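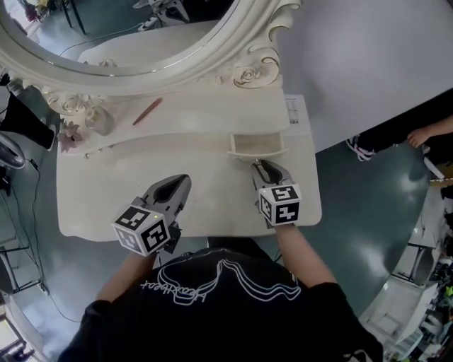
White vanity table, with a black "Heartbeat" T-shirt leaning over it.

Saturday, November

White finishes, continued. Picking up from the last entry, where the tannin bleed came through the Kisent enamel on the oak panels and not on the poplar.

Panels were laid out again on the side bench at 8:30. Same labels as before, pencil on the back, letter for the wood and number for the primer. Somebody had stacked O2 face down on O4 and the two had stuck a little at one corner. I pulled them apart with a putty knife. The mark on O2 is from that, so ignore it when reading the results.

Bleed: O1 (no primer) has gone worse since the last look. Tan streaks follow the open grain, strongest at the end with the old iron nail hole. O2 (acrylic primer, one coat) shows faint streaks near the nail hole only. O3 (the Szénási shellac, dewaxed, 2 coats) is clean. O4 (shellac, one coat) is clean on the face and slightly tan along the end grain. Poplar panels all clean, no change.

So the shellac is doing the work and one coat is enough on faces. End grain wants the second. I would like to see O4 again after the heat has been on in the shop for a while before calling it settled.

Shellac mix, for whoever makes the next jar: 100 grams of flakes, alcohol to the line on the tall jar, lid on, swirl whenever you walk past. Don't stand it on the radiator. Strain through the fine cone. The jar on the shelf with green tape is the old batch and it dries gummy. Please throw it out, I keep picking it up by mistake.

Adhesion: cut the crosshatch with a new blade, tape down, rubbed with the back of a spoon, pulled at once. Enamel over shellac lost nothing on O3. Enamel over bare oak lost small flakes at the crossings. Enamel over the old gloss sample from the Losdale door came away in whole squares, and that was after what I thought was a decent scuff. Zakhar Ivanyshyn looked at it and said the gloss was probably still waxy from furniture polish, and that sanding only pushed the wax around. He may be right. Cleaned the other half of the door sample with mineral spirits, then fresh rags, then scuffed. Painted it at 10:15. Will cut it next week.

Question for Zakhar: did the owner say what she used on that door? I wrote down "lemon something" and can't read the rest.

Sanding between coats. Tried the Zumen pad dry at 3000 grit on the last coat to see if it would take the nibs off without dulling. It takes the nibs off. It also leaves the sheen patchy on satin, bright where the pad lingered. On carved parts it burned through at the high spots almost right away, down to primer on two leaves of the sample molding. For carving I'm going back to a worn gray pad by hand, light pressure, and leaving the high spots alone.

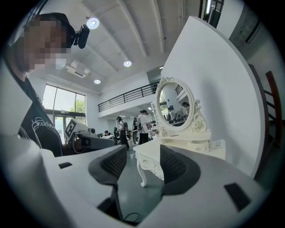

Black cap and black T-shirt, close up.

Brush or spray on moldings. Brushed one length, sprayed one length. The brushed one has paint sitting in the bottom of every hollow and took most of the afternoon to stop being soft there. The sprayed one is even but has dry spray on the undersides, rough as fine sandpaper. Holding the gun lower and doing undersides first helped on the third piece. I thinned the enamel with a splash of water, not measured, sorry. Next time measure.

A thing to remember with the brush: load it less than feels right and tip off toward the corner. The bad runs on the first length all started where I came out of a corner with a full brush.

Color. The Kisent white is colder than it looks on the lid. Next to the old ivory drawer front it reads nearly blue. Added raw umber a drop at a time to a small cup. First cup went pinkish, so I suspect the bottle is really burnt umber with the wrong cap. Second cup, with yellow ochre and a touch of black, is close under the window and a bit green under the tubes. Dabbed both on card and pinned the cards by the door. Look at them in daylight before saying which you like.

Smell in the spray corner was bad again by three. The filter is loaded. Cleaned the frame and turned the filter around, good for a day or so. Order more.

Left to do:
Crosshatch on the cleaned half of the door sample
O4 end grain, second look
Tip size for the gun, the current one is worn
Find out which umber is which
New blades, cone strainers, filters

Brushes are hanging in the left sink. The wide one is still soaking, leave it.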